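Reusable Dishes in the Faltport Campus Dining Hall
Final project report
Wumpini Appiah, Samah Bensaid, Ashraf Lahlou
Course instructor: Bouchra Shehata

Background

The Faltport dining hall switched to paper bowls three years ago, when its old dishwasher broke. A new one was put in last fall, but the paper bowls stayed. Our group wanted to find out what it would take to go back to washable dishes at lunch.

Method

We handed out a survey at the dining hall doors on a Thursday and got 200 replies. We also talked with the kitchen manager, Eusebio Grajales, about storage, staff hours and breakage. He let us read the supply orders for March.

Results

The hall goes through nearly 1,000 paper bowls on a busy day. Most students who answered said they would use a washable bowl if the return point was on their way out. The most common complaint was about the old return window, where the line backed up into the seating area.

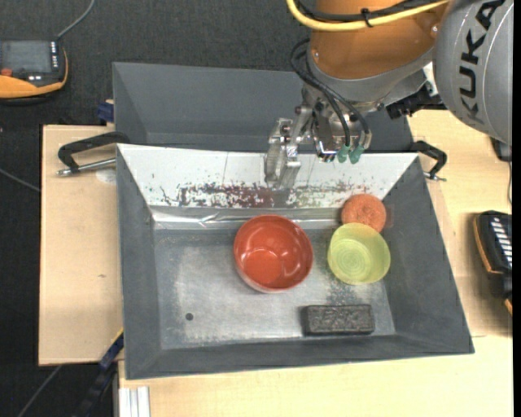
Mr. Grajales was more worried about losses. Under the old system the kitchen bought 500 bowls at the start of the year and had to reorder before spring. He thinks a deposit would help but does not want cashiers handling it.

Breakage was a smaller problem. Plastic bowls lasted longer than ceramic ones, though they stained and took longer to dry.

Next steps

We suggest a four-week trial with 60 bowls at the soup counter only. Samah will share our survey sheets with next term's group.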